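Sorting out the screwdrivers (finally)

3/18/19

I have been promising myself a proper go at the small tools since September. It is the sort of job that never gets to the top of the list, isn't it? You need a screwdriver, you rummage, you find the wrong one, you rummage a bit more, and by the time you've got the right one you've forgotten which cupboard door was wobbling in the first place.

What tipped me over the edge was the Tustby bookcase. Cathal Ní Bhriain came round to help me put it together and we spent longer hunting for a screwdriver with a small enough tip than we did on the shelves. I ended up using a butter knife on the last hinge. Cathal has not let me forget it, and the knife has never been the same since!

So the plan was simple enough. Get everything that lives in a drawer with a handle on it, decide what deserves keeping, and give the keepers somewhere to stand where I can see them. I'd read a post on the Trurimitz forum (1,569 replies, and I'm ashamed to say I got through a good chunk of them over two evenings) where people argue about racks versus rolls versus tins. I am firmly in the rack camp. Rolls look lovely but I never roll them back up, and a tin is really just a smaller drawer, so you're back to rummaging.

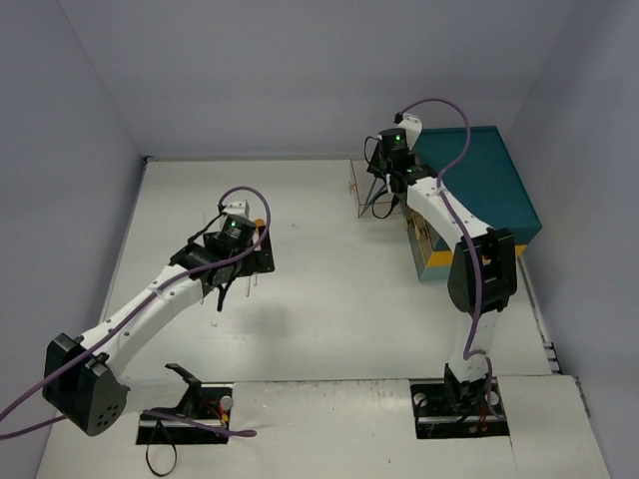 The black holder with its orange handle, tips poking out underneath.

I do like an orange handle. My grandad painted the ends of all his tools so they wouldn't get lost in the grass, and I think that's where I get it from. Black ones disappear the minute you put them down on anything dark, and I've got a black toolbox, a dark green bench at home and a brown carpet, so you can imagine how that goes.

The other thing I like about a holder with holes through it is that you can see the business end without pulling each one out. Long ones and short ones sort themselves out at a glance. If I were being really good I'd put a dab of nail varnish on each handle for the size, and I might yet, but I've only got a sort of frosted pink in the house.

A word about what went. I had two drivers with tips so rounded they'd have struggled to turn butter, a bradawl with a split handle, and a Gallagher set I bought at the Hatevthorpe market for 93p, which was missing everything except the case. I kept the case. Higinio Zepeda next door said I'd regret throwing the bradawl away, so I gave it to him, and now it's his to regret. 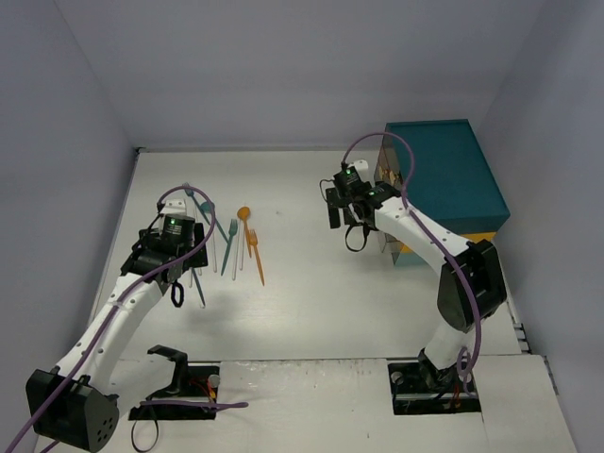
Clearing a proper space first is the bit I always try to skip, and I'm always sorry when I do. At home I tend to start on whatever corner of the bench is free, and then a mug goes down, and a bag of rawlplugs, and before long I'm sorting one pile on top of another. A plain white top with a stretch of it left bare is so much kinder – small bits show up straight away and you aren't forever patting about for a dropped screw. I've now got my eye on an offcut of white board to lay over the green bench when I'm doing fiddly jobs, and Higinio reckons he has one in his shed that would do.

Next up is the screws themselves, which live in an old biscuit tin and must number well over 500 by now. I'm not looking forward to it. If anyone has a way of sorting them that doesn't involve a whole weekend and a sore back, please do leave it in the comments, and do tell me where you stand on racks and rolls while you're there.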